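Buying your first robot arm: the questions I get asked most

Last updated March 2018

I do the equipment planning for a small teaching workshop, and ever since we put our first arm on the books I've had the same handful of questions turning up in my inbox. So I've put my answers on one page (and I'll add to it when I learn something new, usually by getting it wrong first!).

How much should I set aside on top of the arm itself?
More than you'd like. Our quote from Vikari looked lovely until I added up everything that wasn't the arm. The extras came to £3,126, and I'd budgeted £3,077, so I was quite pleased with myself — until I remembered delivery. Ask for delivery, cables and mounting bolts as separate lines on the quote.

Do I need a proper stand?
You need something heavy and flat that won't wobble. We got ours from Obura for £400 and I'd buy it again tomorrow. A cheaper one at £300 was tempting, but it had no levelling feet and our floor is a bit of an adventure.

Should I buy the gripper with the arm or later?
With it, if you possibly can. I ordered ours separately from Pretport to spread the cost over two budget years, and then had an arm with nothing on the end of it until April. Check who supplies the adapter plate too, as both sides may assume it's the other one.

Can I plan the job before I spend anything?
You can, and I really wish I'd done more of it. We use a package called Kestis, but there are plenty about. Put the arm, the furniture and the thing you want picked up into a simulated room and try your layout there. It's a lot cheaper to shift a pedestal on a screen than to unbolt a real one! I look at two things before I sign off an order: how much space the gripper has near the object, and where the base sits compared with whatever the arm has to reach over.

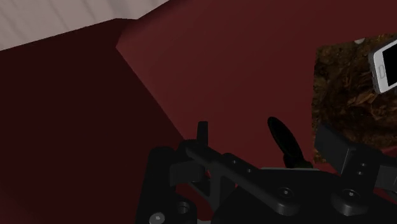
Same simulated sofa job, with most of the arm in view this time:

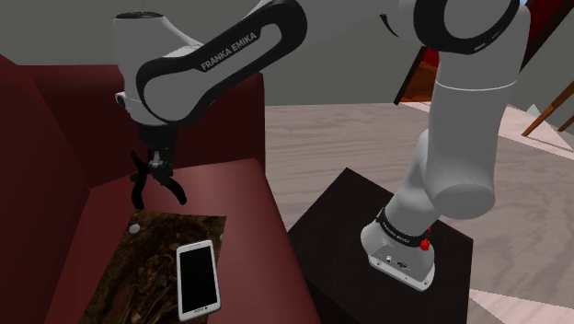
Is it worth paying for the longer warranty?
For a first arm, I'd say so. Get the price for one year and for three, and ask whether the cover includes collection and a loan unit, because an arm away for repair still takes up a slot in your timetable. If the gripper comes from a different supplier it'll probably need its own cover, so put that on its own line in the budget.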